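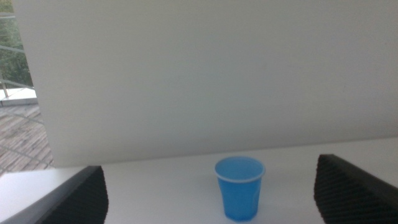 Home Archive Notes Workshop Contact

Hard water and the kettle problem

September 2022 – posted by the author

Tap water in Jindusthorpe is hard. The utility's report puts it in the top band, and the kettle agrees. In April I started keeping a log, mainly to find out whether the filter jug was worth what I was paying for cartridges.

The jug is a Maleo. It uses an ion exchange resin mixed with carbon, and the resin is the part that matters for scale. It swaps calcium for hydrogen, so the filtered water also comes out slightly more acidic. Tea looks clearer with it. Coffee loses some body, at least with the beans I buy.

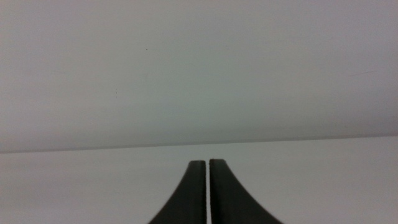 Pale gray, with one small dark speck.

The test method is drop titration. Fill the tube to the line, add reagent one drop at a time, swirl, and stop when red turns to blue. The color change is gradual near the end point, so do it in daylight. Under a warm bulb I overshot by 2 drops and had to throw out a week of readings.

Fresh cartridges do well. After 80 liters the hardness had already started to climb, and well before the indicator on the lid asked for a change. The indicator is a timer. It has no idea how much water has gone through. 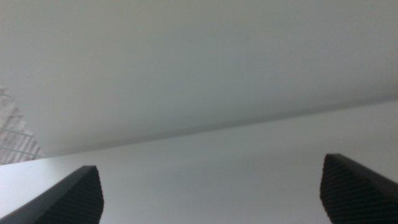

I then tried an Ostent cartridge, which fits the same jug with a little persuasion. It held out longer but filtered more slowly, and it shed carbon dust for the first few fills. Rinse it twice – the leaflet says once.

Descaling is still needed either way. Citric acid works fine: two spoonfuls in a full kettle, warm but not boiling, left for half an hour. Boiling it can leave calcium citrate behind, and that is harder to shift than the scale was.
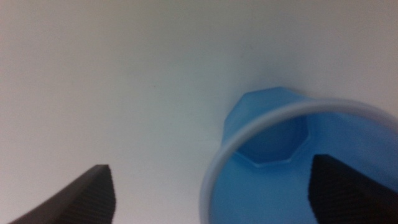
An under-sink softener would settle the matter, but Phromma quoted more than 3000 for the unit and fitting, and I rent. For now I change the cartridge by volume, with a tally on the fridge door.

Recent posts
Replacing a kettle lid hinge
Seven months of meter readings
Which limescale removers smell worst
Bleeding radiators in the right order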